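Section 4. Zeroing the Ondberg scope at the range

Read this before you burn through a box of ammo. The card in the package says the scope comes "pre-zeroed." I wouldn't bet a match entry on that. Rev. 2 Apr 2026, P. Rashti.

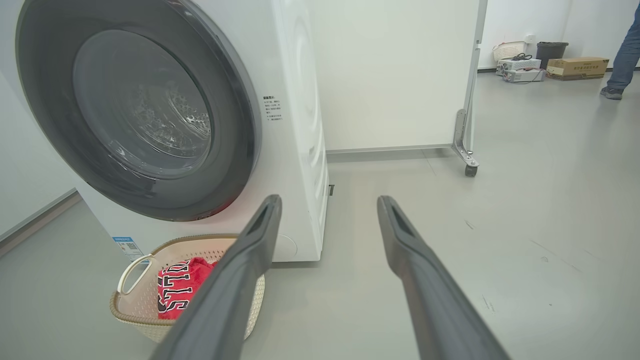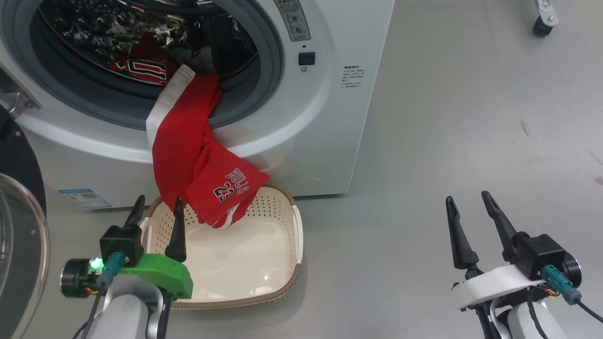

1. Unload the rifle. Open the bolt and look into the chamber, then look again.

2. Check the ring screws with a torque driver. Use the number printed on your rings. "Snug" is a feeling, and feelings shift under recoil.

3. Set the parallax dial for your target. The yardage marks on it are a suggestion at best. Turn it until the reticle stops moving when you move your head.

4. Fire a group of five from a solid rest. Three shots can flatter anybody.

5. Dial your correction and shoot five more. Repeat until the group sits where you aim.

6. Loosen the turret cap, turn it to 0, and tighten it.

CAUTION: Do not force the turret past its stop. Ours quit after 14 clicks below zero, whatever the brochure claims.

Note: Run a tracking test before you trust any of this. Dial up 32 clicks, shoot, dial back, shoot. Funmilayo Ezeani ran it at Drastside in February and her second group landed 2 clicks low. The seller blamed her ammo. Maybe so, but the same load went back to zero with her old Grisach.

7. Confirm at distance. An app will happily give you a 500 yard number. Write down what the rifle does there and use that.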